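What should we ask to see at a robot open day?

Fatima Okoro
Posted 2021-06-09

Hi all, I've finally talked my boss into letting me go to the open day at Sondik in August. We're a small shop, we fix and rewind coils and so on, and we've been wondering if an arm could take over some of the picking up and putting down. They've sent me a program that says 200 visitors, a talk, then a walk through "simulated and live cells" – whatever that means! I've never stood next to a robot in my life. What should I ask to see, and is it worth taking my own parts along? I get 41 minutes at the demo station, which sounds like a lot until you know how much I talk.

Suleiman Chukwu

I went to the last one, and yes, take parts! Put your ugliest ones in a bag, the ones with leads hanging off them. I had two Flaron housings with me and the fellow at the station was happy to have a go (he'd been picking up the same clean block all morning and I think he was bored stiff). Email first and give them the weights, though, or they won't let you near the table.

On "simulated and live": you do the computer version first, on a big screen, and then you walk over to the actual arm. I thought I'd hate the screen half and I ended up liking it more. You can ask them to move the part, turn it around, try again, and it takes no time at all. The one I've put at the bottom of my post is the kind of job you want to ask for – a short cylinder lying on its side with an orange cable coming out of the end face, and the gripper pointing straight down over it. Ask them what they do about the cable. Ask whether the fingers would close on the body or get the cable too. I asked, and we spent half my slot on it.

Other stuff I'd ask: how long to switch from one part to another, who fixes it when it stops, and what the fingers cost on their own. I was quoted 646 for one pair and 534 for a plainer pair, and I'd have gone home happy with the plain ones. Skip the talk if you're short on time. Parking is behind the Mavora building, and it fills up early.

Mohammed

wear flat shoes, the floor is hard and theres hardly any chairs. coffee was ok

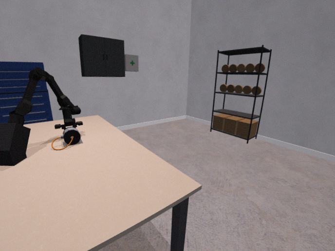 Last edited by Suleiman Chukwu, 3 weeks ago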